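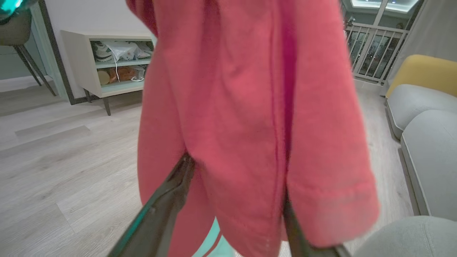 Slide 4. Coral-pink garment held up before folding, low open cabinet behind.

Speaker notes, "Sorting and folding at home", Steditz, 16 July 2020
Speaker: Garba Edet. Slides: Uyên Ninh.

Start on slide 4 and leave it up for the whole of this section. The title slide can be skipped if we are running late.

Point 1. Hang before you fold. A garment taken straight from a pile has its folds in the wrong places. Lifted, it drops into vertical folds under its own weight. Point to the dark magenta line down the middle. It may be a crease or a seam, and from the slide alone I would not commit to either. In practice, run a thumb along it. A seam stays put and a crease moves.

Point 2. Find a reference edge. On the right there is a folded cuff or hem with a faint stitch line across it. Stitch lines are good references, as they were straight when sewn and mostly remain so. The short row of pale stitches lower down may serve as a second one. Two references fix the fold; with one, the garment can still turn.

Point 3. Fold widths. The Flevumska shelf insert used in our trial is 300 mm wide inside. Fold to 293 mm. Folding to the full width leaves no clearance and the stack catches on the side when pulled out. Depth is 395 mm, seldom the limit for a shirt.

Ask for questions on widths at this stage. Someone will ask about towels. Towels are in part two.

Point 4. Where the folded item goes. Refer to the cabinet on the left: two compartments, open front, pale mint-green inside. The upper one has a crumpled white plastic bag in it, and a thin white cable hangs down into the lower one. Clear both before stacking. A cable across a shelf opening will drag on the top item each time.

Point 5. Keep one type per compartment. The Kumville households logged 2240 items and the mixed shelves were refolded more often. Give the total only. The breakdown is in Võ's handout and will be corrected in August.

Switch to slide 5 (sleeves). Check that the clicker has not jumped to 6.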